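Pletstead compares two grippers for PC assembly

June 4, 2021. The Herath workshop in Pletstead is trying out grippers for putting processors into desktop computers.

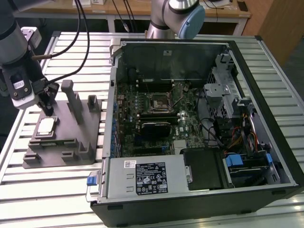 How many trials does each gripper get?
Each one gets 100, all with the same controller.

The part must be held by its edges, so finger width matters a lot. 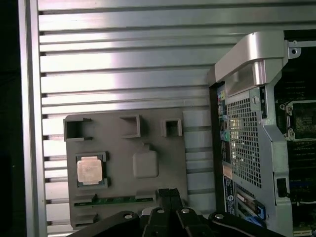 Plaltano commented that narrow fingers are easier to line up but wear out sooner. Results will come in September.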